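4.2 Small soft goods and the problem of the hang tag

Of all the categories we looked at in the Gelham packing study, small plush toys gave us the most pleasure and the most to write about. A mug or a paperback has a fixed outline, and the person packing it can judge at a glance whether it will go into a given box. A plush toy has no such outline. It can be squeezed, folded at the neck or turned on its back, and each of these choices changes how much room is left for the next item.

The toys came from mixed lots of secondhand and unsold gifts, sorted at Gelham under the Stukex labeling scheme. Over 14 sessions, packers placed 52 toys into small cardboard boxes, and we noted the order in which the toys went in, which way each one faced and what became of its loose parts. By loose parts we mean anything that hangs off the main body – ears, tails, tassels, ribbons, and above all the printed tag.

We had not expected the tag to matter so much! In our first notes it has no column of its own. By the third session it had one, and by the end we had added a second column for the fastener. A stiff card tag on a ring swings freely, so it tends to come to rest over whatever side of the toy faces down or forward. Packers who wanted the face to show when the lid was opened had to move the tag first, and many did so more than once for the same toy. Souvenir toys are a lovely case, as the tag often carries the name of the place they were bought and buyers like to see it kept. Figure 3 shows a parrot of this kind, with its blue Ocean Park tag tilted across its face, next to a crocheted bunny. 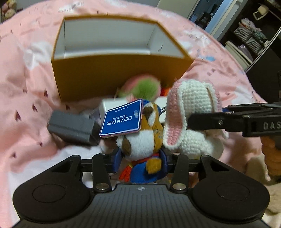 Figure 3. Two small soft toys and an open cardboard box. The parrot has a hang tag on a ring fastener and red-orange tassels at the tail; the bunny has long drooping ears, one turned out to show the pink lining.

4.3 Crocheted toys compared with sewn plush

Crocheted toys deserve a heading to themselves. They made up a small share of the lots, but the packers talked about them constantly, and so did we. Tight stitching gives the body a firm feel, and most of these toys spring back to shape soon after they are pressed. Sewn plush with a loose filling stays where it is pushed. As a result the crocheted toys were usually packed first, against a side wall, with softer ones tucked in around them.

Ears were the exception. A long crocheted ear bends easily at the base even when the body is firm, and it can be laid flat along the back or folded across the front. We saw both, and packers held strong views on which was right. The Stiteretti handling guide, written for knitted goods, says to lay all long parts along the back. Packers at Gelham largely ignored this for rabbits, preferring the ears forward where a colored lining could be seen from above.

We would love to see this looked at with a wider range of yarns. Our lots held mostly cotton and acrylic, and one packer's remark that wool ears "stay put by themselves" is still untested.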